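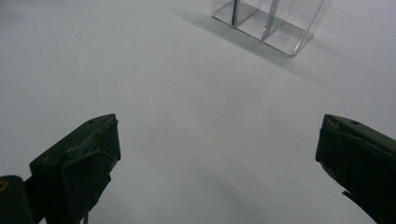 Gripper fingers and a clear divided container on the work surface.

Packing cell update, 8/23/19

The second packing cell at Brindgate goes into regular use next month. It will handle the small-parts orders for Dendix, which run to 500 boxes on a normal shift.

Nine people work on that line now. All nine keep their jobs and their pay grade. Four move to inspection, two go to receiving, and three stay with the cell to load trays and clear stops. Training takes 11 hours and is paid.

Tuulikki Pesonen, who has packed by hand since February, said her wrists will be glad of the change but she expects to miss the talk across the bench. Break times stay as they are.

Questions about shifts go to Santeri Suominen in the line office.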